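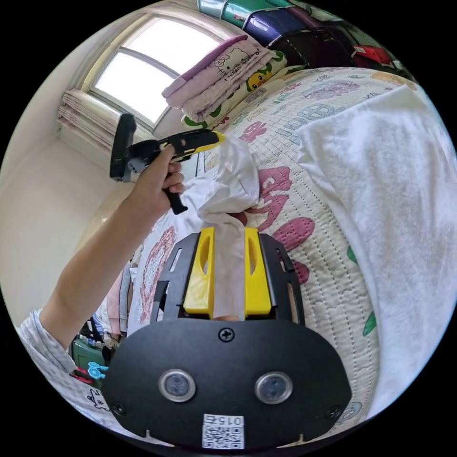 Linen napkins are more bother than they're worth, a reader wrote to us in June, and anyone who says otherwise has somebody else doing the ironing. I read this out over the first cup of tea at Brellum, the laundry and mending shop at the top of the hill in Enent, and the owner laughed so much she had to put her cup down.

"Well, she's right about the ironing," she said. "If you iron them the way my mother did, with starch, on both sides, and then fold them in a fan, of course it's a bother. I wouldn't do it either! But who asked her to?"

She has been washing other people's table linen for 30 years, first in her own kitchen and then, when the kitchen could no longer cope (nor could her husband, she says, who was eating his supper under somebody's wedding tablecloth), in the shop. It is a warm place to spend a December morning. There is a bench by the window where customers are meant to wait and where most of them, as far as I could tell, stay on for a chat long after their parcels have been handed over.

I asked what people get wrong, and she thought about it for a good while.

"Hot water on everything," she said at last. "They see gravy and they think, boiling wash, that'll shift it. With gravy you might be lucky. With egg or blood you've cooked it in, and then it comes to me. Cold water first, a long soak, overnight if you can bear to leave it alone. People can't bear to leave it alone, that's half the trouble."

Red wine worries her much less than it worries her customers. She doesn't hold with salt, and she has strong feelings about white wine being poured over the red ("a waste of a drink"). She blots it, rinses it from the back and goes on rinsing. After that she uses a plain soap she buys from a small maker called Araújo, a hard green block that she grates by hand on a kitchen grater. She tried a powder called Mustix for a year or two and still keeps a tub of it for tea towels, but she found it left the older pieces feeling stiff.

The talk drifted, as it was bound to, on to mending. Behind the counter is the work book, where every repair gets a number and a line in pencil, and that morning she had just written in number 2939, a darn in the corner of a tray cloth.

"It came in with a note pinned to it saying please don't make it look new," she told me. "I was so pleased with that note. I've kept it. You get the other sort as well, they want it invisible, and I'll do my best for them, but a darn is a darn. On a plain weave I can get close. On damask you'll always find it if you go looking, and if you've got guests who go looking, I don't know what to tell you."

And the ironing? She does hers damp, straight off the line, on the wrong side only, and in the summer she often gives them a good shake, smooths them flat with her hands and leaves it at that. Her own napkins live in a drawer in the dresser, all odd ones, left over from sets that have long since gone their separate ways.

"Tell your reader to try that," she said, getting up to see to the door. "And if she still doesn't want them, I'll have them. I'm short of big ones."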